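Questions I get about moving house with too much stuff

I've moved six times, the last one from Storkwood to a second-floor place in Brillotberg, and people keep emailing me the same things. So, answers!

**How early do you start packing?**

Four weeks out, with the books and the winter clothes. I tried doing it all in a weekend once and ended up wrapping plates in bath towels at 2 a.m. (they survived, I barely did).

**Do you label every box?**

Yep. Room on the side, never on the lid – you can't read a lid once it's got another box on top of it. I use a fat marker and keep a list on my phone.

**What about all the cords?**

Unplug them early, pair each one with its gadget and tape a little tag near the plug. Whatever you can't match goes in one bag, and that bag gets a month to prove itself. 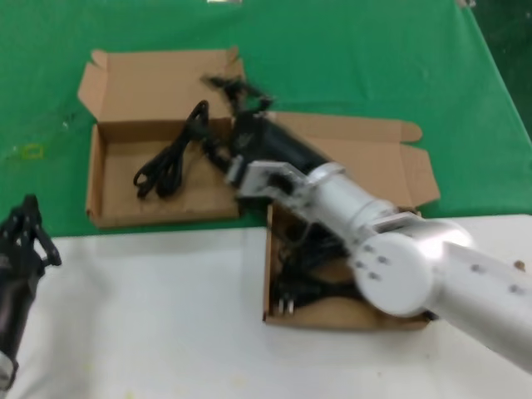 *Black cables, a whole cluster of them, inside a cardboard box.*

**Movers or friends?**

Movers, if there are stairs. I paid $271 for a van and two very patient guys on a Wednesday, and weekends were over twice that. Friends are great for the cleaning and the pizza, though.

**Can I skip the "first night" bag?**

Please don't! Sheets, toothbrush, coffee, phone charger, toilet paper.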